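Entraide Platholm — Espace des adhérents
Rubrique : Aménagement et rangement des locaux

Coussins carrés et corbeilles tressées : comment organiser leur rangement entre deux séances ?

Posté par Atelier Cesbridge, le 24 juillet

Madame, Monsieur,

Notre association dispose d'une salle polyvalente, utilisée le matin pour des activités assises au sol et l'après-midi pour des travaux sur table. Nous avons acquis en mars 19 coussins carrés de teinte bleu-gris, ainsi que plusieurs corbeilles en rotin synthétique destinées au petit matériel. L'armoire prévue à cet effet ne mesure que 94 cm de large et ne peut contenir l'ensemble.

Nous souhaiterions savoir s'il est préférable d'empiler les coussins à plat ou de les placer sur la tranche. Par ailleurs, certains de nos adhérents posent les corbeilles directement sur les coussins au moment du rangement. Cette pratique est-elle susceptible de marquer durablement le tissu ?

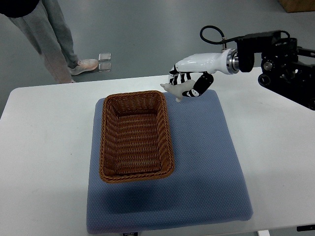 Belhaj
Bonjour. Pour les coussins, à plat sans hésitation, par piles de cinq au maximum. Sur la tranche, le garnissage finit par descendre et les angles se déforment. Quant aux corbeilles, une corbeille vide ne pose pas de difficulté si elle ne reste que le temps du rangement. Une corbeille pleine laissée toute une nuit imprime en revanche le relief de son tressage, en particulier sur les tissus à grain fin. Il convient donc de les ranger séparément, coussins en bas et corbeilles sur la tablette supérieure.

Service Clovidine
Madame, Monsieur,

Nous complétons la réponse précédente par quelques indications tirées de notre règlement intérieur, applicable dans deux salles de configuration comparable.

Avant toute mise en pile, chaque coussin est posé sur une table propre, brossé sur ses deux faces, puis contrôlé au niveau des coutures. L'étiquette cousue ne doit pas être retirée : elle porte en général les consignes de lavage et permet d'orienter tous les coussins dans le même sens. Les corbeilles sont vidées, essuyées avec un chiffon à peine humide et séchées à l'air libre. Le rotin synthétique supporte bien l'eau, mais la poussière se loge sous la bordure du rebord et se dépose ensuite sur les textiles.

S'agissant de l'armoire, nous vous suggérons de mesurer un coussin avant tout nouvel achat. Avec des modèles d'environ 45 cm de côté, deux piles tiennent de front dans la largeur que vous indiquez. Les coussins restants peuvent être placés dans une caisse fermée, à condition que celle-ci ne repose pas contre un mur extérieur.

Nous attirons enfin votre attention sur les objets laissés au sol entre deux activités — ils doivent être ramassés avant l'installation des tables, les passages devant demeurer dégagés.

Anonyme
Chez nous tout va dans un grand sac et cela convient très bien.

Atelier Cesbridge
Nous vous remercions de ces réponses. Le rangement à plat sera adopté dès la reprise. Le Service Clovidine pourrait-il nous préciser à quelle fréquence les housses sont lavées ?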